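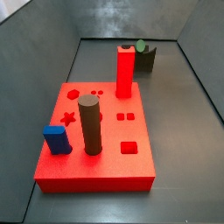

Formen stecken: Material, Begriffe und Spielideen
Handout zur dritten Sitzung, Kurs Frühe Mathematik mit Material
Bushra Sial, Fachschule Bielecka

Heute geht es endlich um mein Lieblingsmaterial, das Steckbrett! Es ist so unscheinbar, und trotzdem steckt fast alles drin, was wir in den letzten beiden Sitzungen zur Raumwahrnehmung besprochen haben: Flächen, Körper, Drehungen, Größenvergleiche und jede Menge Sprechanlässe. Bitte bringt zur Übung eure Mappe und einen weichen Bleistift mit.

1. Fläche und Körper
Ein Loch zeigt uns eine Fläche, nämlich den Umriss. Das Teil in der Hand ist ein Körper. Kinder müssen also eine Seite des Körpers heraussuchen und mit dem Umriss vergleichen, und genau dieser Schritt ist so spannend zu beobachten. Auf dem roten Schaumstoffblock finden wir unter anderem ein Sechseck, einen Stern mit fünf Zacken und mehrere Quadrate. Der dunkelbraune Zylinder hat oben einen Kreis. Von der Seite betrachtet ergibt er aber ein Rechteck (unbedingt selbst auf Augenhöhe gehen und nachschauen, das verblüfft auch Erwachsene!).

Begriffe für die Mappe:
Prisma: Grund- und Deckfläche sind deckungsgleiche Vielecke und liegen parallel zueinander.
Zylinder: Grund- und Deckfläche sind deckungsgleiche Kreise.
Umriss: die Linie, die eine Fläche begrenzt.

2. Gleich und doch verschieden
Sehr ergiebig sind die quadratischen Löcher. Zwei kleine liegen nebeneinander, weiter vorn kommt ein größeres. Die Form ist dieselbe, die Größe eben nicht. In der Mathematik heißen solche Figuren ähnlich. Im Alltag sagen wir »ähnlich« auch zu Dingen, die sich nur so ungefähr gleichen, also sprecht im Gruppenraum lieber von »gleicher Form, anderer Größe«. Dasselbe Gespräch lohnt sich bei den drei runden Löchern, die dicht beisammenliegen: Welche Ecken hätte die Figur, wenn man ihre Mittelpunkte verbindet?

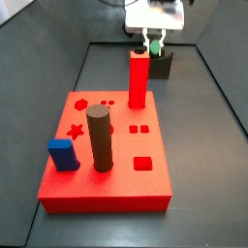
3. Stehen, kippen, drehen
Stellt die Teile erst einmal oben auf den Block und lasst die Kinder raten, bevor irgendetwas gesteckt wird. Das hohe rote Prisma hinten rechts und der Zylinder weiter vorn laden zum Vergleichen ein: Welches Teil könnte rollen, wenn es umfällt? Welches hat Kanten? Der blaue Quader mit den abgerundeten Kanten ist ein wunderbarer Grenzfall. Ist das noch ein Quader? Lasst die Frage ruhig stehen.

Wortschatz dazu: kippen, schräg, aufrecht, Kante, Ecke, Rundung, davor, dahinter, verdeckt.

4. Übung in Zweiergruppen (20 Minuten)
a) Zeichnet einen Zylinder von oben, von vorn und schräg von oben.
b) Erfindet vier Fragen an ein Kind, in denen kein Formname vorkommt.
c) Tauscht die Fragen mit einer anderen Gruppe und probiert sie aus.

Zum Weiterlesen: Arbeitsheft Driltetent, Seite 16 und die Kopiervorlage auf Seite 54. Die Beobachtungsbögen gebt ihr bitte bis Mai bei mir ab.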